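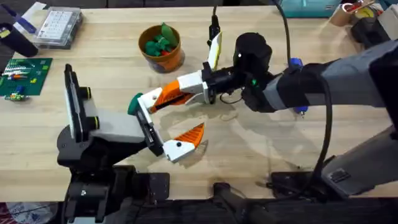

Figure 3. Bimanual handover at the tabletop station, Sendotard kit.

4.2 Handover with stock fingers

The Sendotard kit is sold by Sanumgate as two arms, two grippers and a set of soft fingers, and the brochure promises that a buyer will be passing objects from arm to arm before lunch. We started at 9 a.m. and had lunch twice. Most of the delay was calibration, which the manual covers in one cheerful paragraph. The handover itself asks a lot of the fingers: in Figure 3 a small dark green object is held at the very tip of the left arm's upper white finger, right beside the end of the ribbed orange pad on the right arm, and a few millimeters of error in either arm's base position would spoil the pass. We ran 200 trials with the default controller and 200 more after loading the Flodton calibration file, a paid extra.

A trial counted as a success if the receiving arm held the object for 90 seconds. The vendor's own test uses a shorter hold and, we suspect, a more cooperative object. We left the bench as it normally is, with parts and storage boxes on it - a buyer's table will look like ours sooner than it looks like the brochure.

Grip force was fixed at 50 percent of the rated maximum. The Teoh driver accepts higher settings but answers them with a warning tone that three of the authors now hear at home. Results for both conditions are given in Table 2.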